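Chopsticks, forks and the soup question

Posted 19 February 2020

Quick one, I have to be out the door in 8 minutes so forgive the mess.

Still on the no-takeout thing. Started in September, still going, mostly. The rule was soup or something soup-like on weeknights and whatever I want on the weekend. I've slipped a few times. Dumplings. Always dumplings.

What I wanted to write down is the broth, before I forget how I did it. Onion cut in half and burned in a dry pan, proper black on the cut side. Ginger, same treatment. Then water, a fistful of dried mushrooms, the green ends of the scallions, soy at the end. That's it. I let it go 50 minutes while I answered emails and it came out better than the one I babysat all Sunday afternoon style with the bones and the skimming and teh cheesecloth. Kind of annoyed about that.
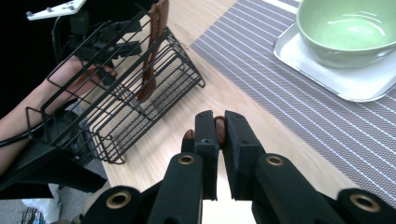

Noodles go in a seperate pot. Always. I used to cook them in the broth and it turned to glue by the second bowl. Ruth Mottram told me this years ago and I ignored her, so – sorry Ruth. Rinse them cold, put them in the bowl, hot broth over the top. Leftover noodles get a drop of oil and go in the fridge.

Things I've put in so far: frozen corn (good), kale (fine), a soft egg (very good), leftover roast squash (no. sweet mush). Aisling Keogh puts a spoon of peanut butter in hers and I was rude about it and then I tried it. Have a jar on the counter now.

Money, for the person who asked in the comments. I went back through the bank app and the last full month of takeout before I quit was 359 dollars. For one person! I closed the app and went for a walk. Groceries went up a bit, sure, but nowhere near that. The rest is going in the savings pot, goal is 2000 and then I'm getting the kitchen window fixed so it opens.

What I miss is the not deciding. Coming home and food just shows up. So now I pick the week's soups while the coffee's on, three of them, and write them on an envelope on the fridge. This week is the mushroom one, a lentil one with lemon, and a tomato thing with rice that might not happen.

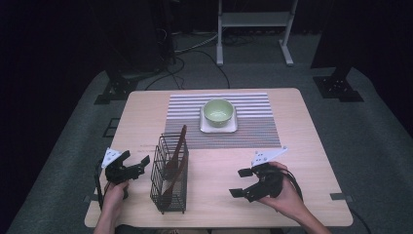

Green bowl, striped placemat.

Lentil one is nearly worked out. Needs more salt than you'd think, and the lemon has to go in off the heat or it tastes flat. Will post it when I've made it twice the same way. Ok, keys, coat, bye – leave me your soups in the comments, no squash please.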